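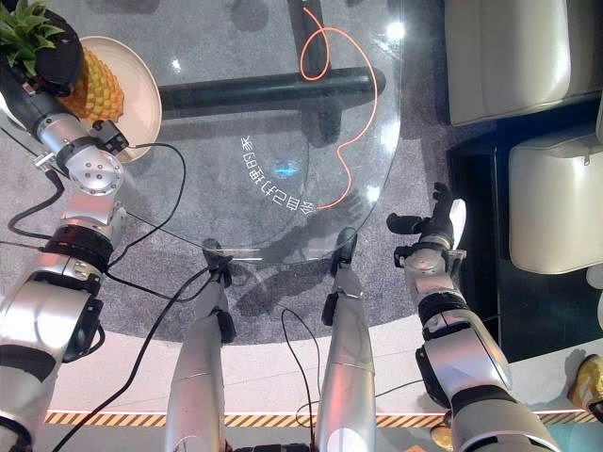 # The Pineapple: A Fruit Made of Lots of Fruits

Have you ever picked up a whole pineapple? It's prickly, it's heavy, and it has a hairdo like no other fruit in the store. Under all that armor there is some of the sweetest, juiciest fruit you can eat, and the way it gets there is wonderfully weird. Let's find out how!

## It isn't one fruit

Look closely at the outside of a pineapple and you'll see a pattern of diamonds going all the way around. A golden-yellow one on a plate shows them really well. People call these diamonds "eyes."

Every one of those eyes used to be a flower! A pineapple plant grows a stalk in the middle, and the stalk gets covered in small purple or reddish flowers, packed tightly together. Each flower can turn into a little berry. The berries swell up, bump into their neighbors, and squash together until they join into one big fruit. Scientists call this a multiple fruit. Mulberries and figs are multiple fruits too.

## Follow the spirals

Put your finger on one of the eyes near the bottom of a pineapple. Now slide it up to the next eye on a slant, and the next, and keep going. Your finger will travel around the fruit like it's climbing a twisty slide.

There are spirals going the other way, too, and they are steeper or flatter depending on which set you follow. Very often, one set has 8 spirals and another has 13. Those two numbers are in a famous list that goes like this:

1, 1, 2, 3, 5, 8, 13, 21, 34 ...

Can you see the rule? Add two neighbors and you get the next number. 5 plus 8 is 13, and 8 plus 13 is 21. It's called the Fibonacci sequence (say it *fib-oh-NAH-chee*), and you can hunt for it in pinecones and sunflowers as well. Try it on a pineapple with sticky notes or bits of tape so you don't lose your place. It's easy to lose your place!

## Where do pineapples grow?

Lots of people guess that pineapples hang from trees. Nope! They grow close to the ground, one in the middle of each plant, sitting on a short, strong stalk. The plant is a big circle of long pointed leaves, and from above it looks a bit like a green firework.

Pineapples belong to a plant family called the bromeliads (*broh-MEE-lee-ads*). They first grew wild in South America, and people there were farming them long, long ago. Now they grow in warm places all over the world - Costa Rica, the Philippines, Thailand, Brazil, and more. They don't like frost one bit.

Growing one takes patience. From planting to picking is often well over a year. Think about that next time you eat a slice!

## What are the spiky leaves for?

The leaves on top are called the crown. They are stiff and green, and on some kinds they have tiny teeth along the edges, so hold on carefully.

The crown is a whole baby plant, ready to go. If you put it in soil and look after it, it can grow roots and become a new pineapple plant. The leaves make food for the plant out of sunlight, the same job leaves do on a maple tree or a tomato plant. The long leaves of the big plant have another trick. They are shaped like gutters, so when it rains, water runs down them to the middle where the plant can use it.

## Why does my tongue tingle?

If you eat a lot of fresh pineapple, your mouth might start to feel prickly. Part of the reason is something in the juice called bromelain (*BROH-muh-layn*). It breaks proteins into smaller pieces, and your tongue is partly made of protein. So while you are eating the pineapple, the pineapple is having a very tiny nibble at you!

Don't worry, your mouth repairs itself quickly. If it really hurts or itches, though, stop eating and tell a grown-up.

Bromelain also explains a kitchen mystery. If you stir fresh pineapple into gelatin dessert, it won't set. It stays runny, even after a whole night in the fridge. Canned pineapple works fine, and that's thanks to heat. Cans of fruit are heated up to keep the food safe, and the heat stops bromelain from working.

**Test it yourself!** Ask a grown-up to help you mix one batch of gelatin and pour it into two cups. Drop fresh pineapple in one and canned pineapple in the other. Label the cups, put them in the fridge, and check them in the morning. Write down your guess first!

## How can you tell it's ripe?

Use your senses, like a fruit detective.

- **Smell** the bottom. It should smell sweet. If it smells like vinegar, it's too old.
- **Squeeze** it gently. It should give just a little.
- **Lift** it. A good one feels heavy for its size.
- **Look** at the color. Yellow is a good clue, but some pineapples are still green outside when they are sweet inside.

Once a pineapple is picked, it won't get much sweeter. A pear can finish ripening in your kitchen, but a pineapple has to do its sweetening while it's still on the plant.

## Grow your own crown

You need a fresh pineapple with a healthy crown, a glass of water, a pot, and a grown-up.

1. Have your grown-up twist or cut off the crown.
2. Clean away any yellow fruit stuck to the bottom. Fruit left on can rot.
3. Peel off a few of the lowest leaves. You may see little brown bumps underneath. Those are baby roots!
4. Let the crown dry for a few days.
5. Stand it in the glass so the water covers only the bottom, and put it on a bright windowsill.
6. Change the water every couple of days.
7. When the roots are as long as your finger, plant it in the pot.

You could start a pineapple diary. Measure the longest root every week and draw what you see. On day 30, compare your newest drawing with your first one. Some crowns are speedy and some are slowpokes, so don't give up if yours is taking its time.

Will you get a fruit? Maybe! It can take two or three years indoors, and the plant needs lots of light and warmth. Even without a fruit, it makes a fantastic houseplant, and you can give it a name.

## Words to know

**Bromeliad:** the plant family that pineapples belong to.

**Bromelain:** the stuff in pineapple that breaks up proteins.

**Crown:** the bunch of leaves on top of the fruit.

**Multiple fruit:** one fruit made from many flowers growing together.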